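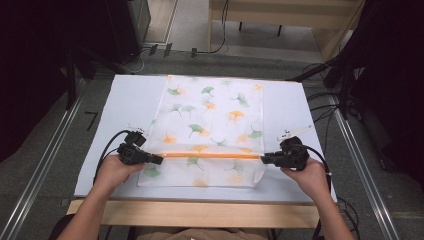
Research > Household Textiles > Working Papers > Section 4

By Kenna Skinner and Abhishek Mittal
February

4. Closing and Flattening Sheer Zippered Pouches

4.1 Scope of the section

The previous section dealt with folded cotton goods such as dish towels and pillowcases. The present section considers a smaller class of article, the sheer fabric pouch with a zipper, which households use for storing socks, cosmetics, cables, and travel items. In the Vekeck household inventory, 306 articles fell into this class. Very few of them were stored flat. Most had been pushed into a drawer with the zipper partly open, and the fabric near the zipper had taken on a permanent wave.

Sheer pouches are light and slide easily on a smooth surface. The zipper is stiffer than the cloth it is sewn to, so the two parts respond differently when the article is pulled. A person who smooths the cloth first will often find that the zipper line has bent in the process. The order of handling is therefore treated here as a question in its own right.

4.2 The article and the work surface

Figure 1 shows a pouch of this class lying flat on a white tabletop board. The fabric is white and semi-transparent, with a ginkgo-leaf print in green and orange-yellow. The zipper is orange and crosses the lower part of the article, with a flap of the same printed fabric below it.

Figure 1. Translucent pouch with ginkgo-leaf print, held at both ends of the zipper.

The printed pattern proved useful in the written assessments. On plain sheer cloth, small creases are hard to see against a white surface, and the assessors at Bollerura disagreed with one another more often than on any other material. A scattered print gives the eye something to follow. Leaves that look bent or shortened usually mark a fold in the cloth. We recommend printed articles for training new assessors, with plain ones brought in later.

A light-colored board was kept for all articles in the class, including the white ones. A dark board was tried in the Briggs pilot and made the creases easier to find, but it also made the cloth itself look gray, and several assessors marked clean pouches as soiled.

4.3 Order of handling

Two orders were compared. In the first, the cloth was smoothed from the center outward and the zipper was straightened last. In the second, the zipper was held at both ends and drawn straight before the rest of the cloth was touched. The upper panel was then laid back, and the lower flap was smoothed toward the near edge of the table.

The second order gave flatter results for pouches with a zipper set away from the edge. Once the zipper line was straight, it served as a guide for the panels on either side, and less correction was needed afterward. For pouches with the zipper sewn directly into the top seam, the two orders gave similar results and either may be used.

Tension should be light. Sheer cloth gathers along the stitching if the zipper is pulled hard, and the small puckers that form there do not always relax when the pull is released. Participants who had sewing experience tended to stop earlier than the others - often before the zipper looked fully straight - and their pouches received better scores for the seam.

4.4 Stacking and storage

Flattened pouches were stacked with the zippers on alternating sides. When all the zippers lay on the same side, the stack leaned and the upper articles slid off. Drawer dividers supplied by Vemov kept the stacks upright, although the dividers were too tall for the shallow drawers found in older bedroom furniture.

4.5 Limits

The comparison covered empty pouches only. Filled pouches hold their shape in a different way, and the advice on tension may not apply to them. Lined pouches were also left out. Both are planned for the 2029 round, together with a longer trial of the shallow dividers. Scoring sheets for the present round are reproduced in Appendix 2.

1000 views | 2 comments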